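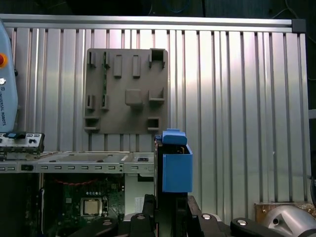
In our parish at Clulladgate the intercessions on Sunday have been read from a printed sheet for many years, and since November the sheet is the same one in every church of the group. I understand why this was done. People complained that some readers prayed too long, and one or two used the prayers to give us their views on the government. But a form for prayer can be made too tight. A grey board with slotted holders and square pockets, fixed to a ribbed metal panel, is a good thing when you know beforehand the shape of what must go into each place. The needs of a congregation do not come in known shapes, and on some Sundays the one thing everybody has in mind has no line on the sheet.

I grew up in a church where all prayers were fixed, and I do not speak against fixed prayers. I still say the Our Father in my first language, and when my mother was dying it was the only prayer I could manage. What I question is something different. The old prayers were worn smooth by many mouths before mine. The sheet we have now was written by a small working group in the autumn, in the language of a letter from the bank - polite, correct and a little afraid. We ask that "all those affected by recent events" may be "supported". Which events? God perhaps knows, but the person in the pew would like to know also.

The defenders of the sheet say that it protects the shy reader. This is true, and I was such a reader myself. My English was poor when I came here and I was grateful for every printed word. But the old rector, Father Nigatu, left a silence after each prayer and told us we could put a name into it, aloud or not. Three names, or two, or none. It was not always comfortable. Once a man said the name of the brother he had not spoken to for years, and we all heard it. 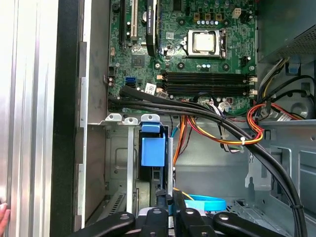 Barbara Sikora wrote to me after I said some of this in the parish magazine. She thinks I remember the silence too kindly - for her it was the moment when the same three people spoke every week and the rest of us looked at our shoes. A printed prayer, she says, belongs to everyone equally.

I have thought about her letter for some weeks and I cannot say she is wrong. I would only ask that the silence be put back, even a short one, and that the sheet be written again by people who are willing to name things.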